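Learning from Play: Notes for Week Five
Robot Learning Seminar, Honorato Hall
Revised 2018-03-03

I want to pick up where we ran out of time, which was the question of why anyone would bother collecting data in which the robot has no particular job to do. Several of you looked doubtful (fairly so!), and I promised I would go through it more slowly on paper.

Remember how the usual recipe goes. You choose a task, say putting a block in a sink, and a person steers the arm through that task again and again until you have a nice pile of demonstrations. Then you fit a policy to the pile. It works well enough as long as the world looks the way it did when you were collecting. But suppose the block starts out on top of another block, or a little too near a pot. The policy has never seen anything of the kind, and small errors grow into big ones. We called this drift in week two, and you will want to have those notes handy.

Play data comes at the problem from another side. The operator sits down with the arm and simply does whatever seems interesting: moves something, changes their mind, knocks a thing over, picks it up again. There are no labels and no resets. What you get is one long recording that wanders through a great many states, including the awkward ones that a tidy demonstrator would never visit.

The trick, and I do think it is a lovely one, is what happens afterward. Take any short window from the recording. Its last moment becomes the goal, and everything before it becomes an example of how to reach that goal. You can slide the window along and do the same thing over and over, so a single session gives you a surprising amount of training material. This is hindsight relabeling, and the Vonus codebase does it on the fly as batches are drawn, so please don't write relabeled copies to disk (someone did last year, and the shared drive has not forgotten).

Now for the numbers in our own comparison. The Nollenel set has 1000 scripted demonstrations. The play set, which we call Fakov, has 448 segments before relabeling. Both policies use the same network, and both were tested on 11 goals, with 700 trials for each policy altogether. The play policy did better whenever the starting arrangement was unusual. The scripted one kept a small lead on the plain starts, and I'd ask you not to skip over that part when you write up your reading responses, as it matters for what comes next.

Why might the scripted policy win on plain starts? My own guess is that play is a bit thin just where precision counts. Somebody playing with blocks spends a lot of time moving between things, and much less on the last inch before the fingers close. When you draw windows evenly over the recording, those last moments get drowned out by all the traveling. You could sample more heavily near contact, or you could mix in a few scripted demonstrations. We will try both in April.

A word about window length, which everyone asks about sooner or later. Short windows give you clean, easy goals, but the policy never learns to do two things in a row. With long windows you get richer behavior, and you also get a muddle, as the person may have taken the scenic route, and the policy will happily learn the scenic route too. Start with the default setting and change it only after you have a baseline you trust.

For next time, please read the section on goal encoders and come with one arrangement of objects that you think would trip up each policy. Stacks are a good place to begin. A stacked block can be lifted from above quite simply, but the goal image may say nothing clear about what ought to happen to the one underneath, and the two policies handle that very differently.
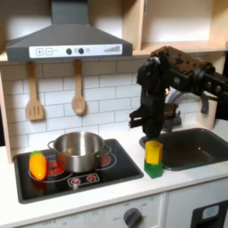

If your arrangement needs more than one move to reach the goal, write down the order you would expect, and then a second order that would be just as good. We'll use those pairs when we talk about goals that can be reached in several ways, where averaging over the choices gets a policy into real trouble.

Robot Learning Seminar | Contact the course office | © 2018 | Back to top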